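Kakesberg Moving Lists, README and data card

Version 3. Read the known problems part before you use the room column. Please.

What you get: 1,959 moving lists, typed up from paper. The sort of list people write when they pack a house, box number on the left, contents on the right, half of it crossed out. All from moves in or out of Kakesberg. One row per line of a list, not per list. People keep getting that wrong so I'm putting it at the top.
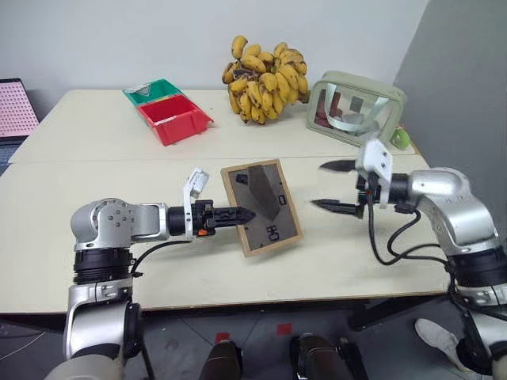
İlker Aksoy
Maintainer, transcription and cleanup

Why it exists

I wanted to know what people call their things when they're tired. Catalogs have tidy names. Moving lists have "hall stuff", "hall stuff 2", "misc hall". Shopping data doesn't help, since nobody buys a "drawer of cables". I looked for an open set of lists like this and found two small ones, both from a single family each. So, this.

Grímur Thorlacius did the language side: spelling variants, abbreviations, the big table of what counts as the same item. Questions on that table go to him, I only half understand it.

Where the lists came from

Two sources.

Bilgin, the moving company. They had boxes of customer lists left behind in the trucks and asked customers by letter if we could have them. Only lists with a signed yes are in.

Skestico, the self storage place. They put a drop box by the front desk from June to October. People dropped in lists they were done with, plus a consent slip. No slip, no list. We shredded the rest.

The source column says bilgin or skestico. The two are different in feel. Bilgin lists are whole houses, written fast. Skestico lists are slower and pickier, people write them so they can find things again in two years. Don't pool them for averages without looking at each one first.

How it was typed up

Paper scanned, then read by Tekix (in-house script, handwriting reader plus a lot of rules), then every line checked by a person against the scan. Where the checker couldn't read a word it's [unclear]. Where they could read it but had no idea what it meant, it stays as written. There are some great ones in there. "Soft lamp". "Dad's good bad chairs".

Spelling left alone in line_text. Fixed spelling is in line_clean. If you're doing anything with language use the first, if you're searching use the second.

Crossed-out lines are kept, with struck set to 1. I nearly dropped them in version 1 and I'm glad I didn't, the crossing out is half the story. A line gets written under Kitchen, crossed out, comes back under Car.

Files

lists.csv: the main one, every line
heldout.csv: 600 lists set aside, same columns
items.csv: Grímur's table, raw name to merged name
notes.txt: odd cases, in no order at all

Held-out lists are not in lists.csv. The 1,959 is both files together.

Columns

There are 18. The ones you'll use:

list_id: same id for every line of one list
line_no: position on the page, top to bottom
box_label: number or word on the box, as written
line_text: as written
line_clean: spelling fixed, abbreviations opened up
item: merged name from items.csv, blank if no match
qty: only if the writer gave one, otherwise blank. Blank does not mean one
room: see known problems
container: box, bag, bin, suitcase, loose, blank
fragile: 1 if the writer marked it in any way, including a row of exclamation points
struck: crossed out or not
source: bilgin or skestico

The others are bookkeeping (scan quality, checker initials as a code, page number and so on). Explained in the header of lists.csv. Ignore them unless somthing looks off.

Sample lines, straight from line_text

Box 4, pans, lids in box 6 (sorry)
Red bin = winter, green bin = ALSO winter
Frames, wrapped in towels, keep towels
Bag w/ chargers, do NOT pack, carry
Fruit & whatever is left, front seat
Books heavy
Books heavier
Zip pouch, passports, on me
Bathrm, all of it
Ask Mom

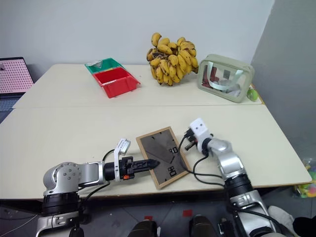 "Ask Mom" has its own merged name, by the way. It comes up enough. It's filed as decision_pending, together with "?", "maybe" and "dump or keep". Grímur wanted those blank, I wanted them kept, we kept them. If you only care about physical objects filter on item not equal to decision_pending and you're done.

Food is a mess. People list a full pantry as one word and then give three lines to the spices. Fresh food mostly gets written last, often in different pen, often with no box. We did not try to fill in the missing containers. If container is blank and the line sits at the bottom of the page it's usually going in the car, but that's me guessing, it's not in the data.

Pictures and frames get the fragile mark more than any other kind of thing, ahead of glasses even. Mirrors come next. TVs hardly ever, I think people assume it's obvious.

Known problems

Room. Filled in from headings on the page where there were headings. Where there weren't, Tekix guessed from nearby lines, and the guesses are bad. Version 2 mixed the two. In version 3 guessed rooms start with an underscore, so _kitchen is a guess and kitchen is real. Strip the underscore at your own risk.

Abbreviations. "BR" is bedroom for most people and bathroom for a few. We went by the rest of the list. Sometimes there's no rest of the list.

Arrows. Lots of writers move lines around with arrows. line_no follows the position on the page and ignores the arrow. Wish I'd added a column for it. Maybe next time.

Two writers on one list. Happens often with Bilgin. Handwriting changes halfway, so does the style, sometimes they argue in the margin. The margin notes are in if they name an item and out if they don't.

Duplicates. 30 lists turned out to be clean copies of another list in the set, same house, rewritten neatly. Kept both, linked by the pair_id column. Keep pairs together when you split, or you'll fool yourself with the scores. I did.

Dates. Not included. Some lists had them, we cut them for privacy.

Privacy

Names, phone numbers, streets, alarm codes (yes, people write alarm codes on moving lists) replaced with [name], [phone], [street], [code]. Two people read every list for this after the first check. "Mom", "Dad", "Grandma" stay. Lines on medicine were cut down to "medicine". Jewelry and cash lines taken out entirely, so don't go looking for what share of households own a safe, you won't find it.

If you gave a list and want it gone, write to the desk where you handed it in. They have the slip, they pass me the number, I pull the list in the next version. Nine pulled so far.

What it's fine for

Names for household things, how people group them, handwriting-style noise in text, teaching. A class used version 2 to practice cleaning and sent me a page of errors, nearly all fixed now, thank you.

What it's not fine for

Working out what people own. A moving list is what someone bothered to write down. Big furniture is mostly missing, you don't need a note to remember the couch. Also not for insurance values, not for guessing who lives in a house, and not for anything outside one midsize town with two firms that happened to say yes.

Changes

Version 3: underscore on guessed rooms. pair_id added. Struck lines for Skestico finally in, they were missing and I hadn't noticed. items.csv redone from the top by Grímur.
Version 2: Skestico lists added. Column order changed, sorry if that broke your script.
Version 1: Bilgin only. Don't use it, the quantities are wrong wherever someone wrote a 7 with a bar through it.

Terms

Free to use and share, including in paid work, as long as you say where it's from and don't try to work out who wrote a list. "Kakesberg Moving Lists, version 3, Aksoy and Thorlacius" is enough for a credit.

Errors

Send the list_id and line_no. Both, please. A message that says "the teapot one is wrong" takes me an evening, there are a lot of teapots. I go through the inbox once a month and fixes go in the following version. Scans aren't shared, so if you think a reading is wrong tell me what you think it should say and I'll go look at the paper.

Still to do: arrows column, better container values (a "tub" is currently a bin, a "crate" is currently a box, Grímur disagrees with both), and a proper header for notes.txt.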